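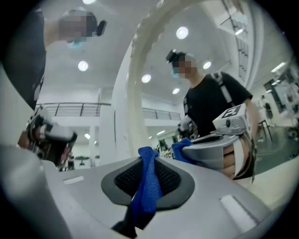
Intercambio de ropa de noviembre: lo que hemos aprendido y lo que cambia

Estimados vecinos y amigos de Biltden:

Les escribo con un poco de retraso, por lo cual pido disculpas. El intercambio de ropa de otoño terminó y quiero contarles cómo fue, y también explicar las reglas nuevas para el próximo.

Este año recibimos 68 bolsas. El año pasado fueron 53, de manera que la mesa de recepción tuvo mucho más trabajo y la fila llegó hasta la escalera. A las personas que esperaron con paciencia, les doy las gracias de corazón. A la señora que trajo té caliente para todos los de la fila, también, y si lee esto, por favor venga a buscar su termo, lo tengo en mi casa.

Lo que más se llevó la gente fueron los abrigos de niño y los pantalones de trabajo. Lo que menos, las corbatas. Quedaron casi 19 kilos de ropa sin dueño, y la mayor parte se entregó a Rusa, el taller de costura de la calle del mercado, donde la cortan para hacer alfombras y bolsas. Las toallas y las sábanas viejas las pidió el refugio de perros Zulu, que las necesita durante todo el invierno. Si ustedes tienen mantas que ya no usan, pueden llevarlas allí directamente, por la mañana.

Tuvimos una dificultad con las tallas. Muchas prendas llegaron sin etiqueta, y otras con tallas de países diferentes, que no se corresponden bien entre ellas. Yo misma me llevé una chaqueta marcada como grande y no puedo cerrar los botones. Para la próxima vez les ruego que escriban la talla en un papel y lo fijen con un alfiler de seguridad. La cinta adhesiva deja marca en la lana, por favor no la usen.

También quiero hablar de la limpieza. La ropa debe venir lavada y completamente seca. Una bolsa cerrada con humedad toma mal olor en una noche, y ese olor pasa a las prendas vecinas. Los zapatos se aceptan solamente en pares, atados por los cordones.

El sistema de puntos sigue igual: una prenda entregada es un punto, y un abrigo vale 2. Los puntos que no se gastaron en noviembre se conservan para la primavera. Quien perdió su tarjeta puede escribirme y la busco en la lista.

La tarde de remiendos gustó mucho y varias personas preguntaron si se repite. Sí, se repite. La mercería Himlow nos ofrece hilo y agujas a buen precio, y yo enseñaré el zurcido sencillo y un poco de sashiko, que es una costura de refuerzo de mi país. Traigan un calcetín roto, mejor si es grueso, porque en el fino cuesta ver los puntos.

Me falta todavía devolver un paraguas verde y una bufanda de rayas que quedaron en el perchero.

Con un saludo cordial,
Mio Mizuno

Última actualización: 2025-11-18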